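Separate zones for two arms in simulation, or one shared workspace?

Posted by Brelberg

We are writing house rules for two-arm table tasks in simulation before anything is moved to the real cell at Prondbridge. The arms stand side by side at the near edge and share one table with a handful of grocery items. My draft gives each arm its own half and a strip in the middle that only one may enter at a time. A colleague says this is needless in simulation. Is there accepted practice? Typical layout: 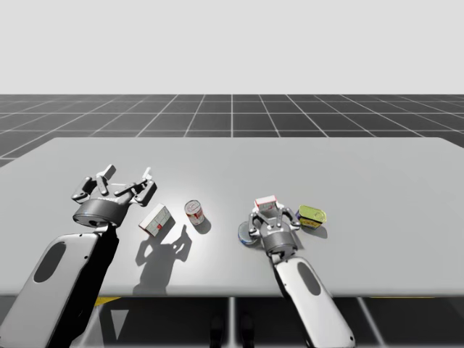 Replies

Bodnár

Keep the strip. A rule that is switched off in simulation tends to stay off when the program is transferred. What we write down for each scene:

Zone limits are given in the table frame, never in either arm's base frame.
An arm requests the strip, enters, clears it and releases it. A timeout stops both arms.
Both grippers start open and clear of every item.
Contact between the arms ends the run and is logged as a failure, even if the item was placed.

Our start pose check is done on the first rendered view as well as on the joint values.

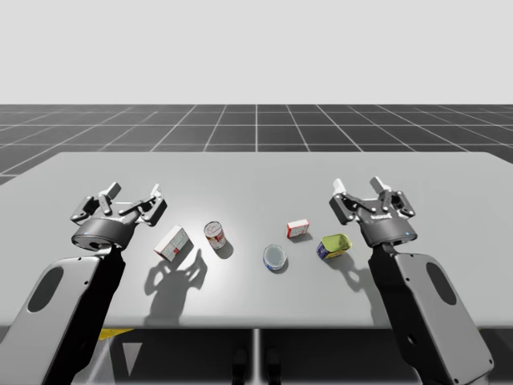

The joint check alone passed 154 scenes for us, and 7 of those had an item overlapping a finger at load. Tins were the usual cause, as their collision shapes were larger than the visible mesh. Fix the seed for each scene and store it with the log, or you will not be able to repeat the fault.

For the real cell you still need a proper risk assessment. Passing in simulation does not count towards it.

Plarnamard

We just run everything at low speed and have had no trouble. Not sure the timeout is worth it.

Bodnár

Low speed reduces the force of a collision. It does nothing about two arms waiting for each other, and the timeout is there for that case.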